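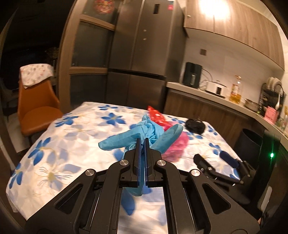 Progress Report to the Sallamia Education Fund
Student Robotics Project, Jacobs Technical High School
Submitted Jan 30, 2019

Summary

The project remains on schedule. During the reporting period students completed the second version of the hand-held gripper and began collecting recorded grasps of soft household items. The school requests no change to the total award but does ask the Fund to approve one transfer between budget lines, described under Budget.

Work completed

The second gripper keeps the two-jaw layout approved in the original proposal. Students replaced the bare jaw faces with thin pads after the first version let go of smooth items too easily. The side arms were redrawn with triangular cutouts to save weight, and the pivot screws can now be tightened without taking the jaws off.

Recording sessions take place in family kitchens and dining areas, with written permission from each household. Four homes in the Dillumham district have taken part so far. Students work at the table with items that hold no fixed shape, among them rubber gloves and plastic bags, and log each attempt on a shared sheet. To date the log contains 269 attempts, of which 179 were marked as good by a second student who was not present at the session. The remainder are kept, with a short note on the cause.

Gloves have been the hardest item on the list. A glove that is bunched up can be lifted from almost any side, but the fingers tend to fold under and the jaws often close on more material than intended. Students now write down which part of the glove was gripped — cuff, palm or finger — before releasing it. This step was added at their own suggestion and has made the notes much easier to compare.

Student participation

The class meets twice a week and is divided into three teams: build, recording and review. Teams exchange duties at the end of each unit. Attendance has been steady, although the recording team lost two sessions to weather closings in the district.

Difficulties

Delivery of replacement screws from Sitari Supply was late, and for a short time only one gripper was fit for use. Patterned tablecloths and bright overhead lights have also made some recordings hard to review. The review team is drafting guidance on this point.

Budget

Spending on parts is below the planned amount, while travel to homes has cost more than expected. The school asks that unspent parts money be moved to the travel line. No equipment purchases are planned before spring.

Next period

The recording team will add folded cloth and paper packaging to the item list. The build team will begin a third version with a wider opening. A public demonstration is planned for May at the school, and Fund staff will receive an invitation once the date is confirmed.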